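Subtítulos desincronizados en una serie antigua solo al verla en la tele

Foro de ayuda > Streaming y vídeo en casa > Subtítulos

Jason
Publicado un sábado, 22:15

Hola. Estoy viendo una serie de dibujos de los ochenta en Prusel, la edición con audio japonés y subtítulos en español. En el portátil va perfecta. En la tele del salón los subtítulos salen tarde, y cuanto más avanza el capítulo, más tarde salen. Al empezar apenas se nota, pero en la escena final el personaje ya se ha callado cuando aparece la frase.

Lo que he probado:

Cerrar la aplicación y volver a abrirla.
Desinstalarla e instalarla otra vez.
Cambiar de audio japonés a doblado y volver.
Apagar la barra de sonido, una Setonance que va conectada por HDMI.

Sigue igual. Con otras series de la misma aplicación no me pasa, solo con esta y con una película del mismo estudio. La conexión no creo que sea, el test me da 335 megas por cable. ¿Es cosa de la tele o del archivo que tienen ellos?

Simard
Respondió a las 23:40

A mí me pasó algo parecido y era la barra de sonido. Quítala y prueba. Si no, espera a que saquen una actualización, que en August suele haber una.

Perdón, agosto, tengo el teclado en otro idioma.

Karine Lévesque
Respondió a las 9:30 — marcada como útil por quien preguntó

La barra de sonido la puedes descartar. Un retraso de audio por HDMI es fijo: si son dos décimas al principio, son dos décimas al final. Lo tuyo va creciendo, y eso apunta a la velocidad de reproducción. Muchas series de esa época circulan en dos másteres, uno a 24 fotogramas por segundo y otro a 25, hecho para la televisión europea. Si el archivo de subtítulos se sincronizó con uno y el vídeo que recibe tu tele es el otro, el desfase aumenta minuto a minuto.

¿Por qué en el portátil no? Es posible que el navegador y la aplicación de la tele no reciban la misma versión del vídeo. No puedo asegurarlo desde fuera, pero se comprueba fácil:

1. Abre el mismo capítulo en los dos aparatos y mira la duración total. Si no coincide, son versiones distintas y en la tele no vas a poder arreglarlo.

2. Busca una frase del primer minuto y otra del último y apunta el retraso de cada una. Con esos datos el soporte técnico no te mandará otra vez a reinstalar.

3. En la tele, entra en los ajustes de imagen y desactiva la interpolación de movimiento. Cada marca la llama de una manera. No suele causar un retraso creciente, pero en animación antigua conviene tenerla quitada de todas formas, deja halos alrededor de los personajes.

4. Borra los datos de la aplicación desde el menú de almacenamiento, que no es lo mismo que desinstalarla. En algunos modelos la reinstalación conserva los datos anteriores.

5. Si nada cambia, conecta el portátil a la tele con un cable HDMI y termina la serie así. Yo vi casi entera una de robots de esa manera, con el portátil apartado en una esquina de la mesa.

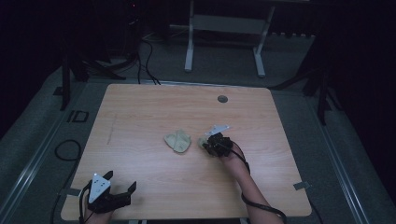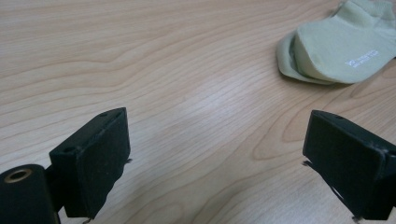

Qué poner en el aviso al soporte

Indica el título, la temporada y el número de capítulo, el idioma del audio y el de los subtítulos, el modelo de la tele y la versión de la aplicación. Añade los dos retrasos que apuntaste y la duración que marca cada aparato. El formulario de Prusel admite hasta 400 caracteres, así que ve al grano y deja la conexión para otro mensaje.

Pide que revisen también la película. Si es del mismo estudio, puede que venga del mismo lote de másteres y tenga el mismo fallo.

Jason
Comentó a las 13:10

Gracias, Karine. La duración no coincide, en la tele el capítulo es más corto. He mandado el aviso y de momento sigo con el cable. Me quedan 10 capítulos.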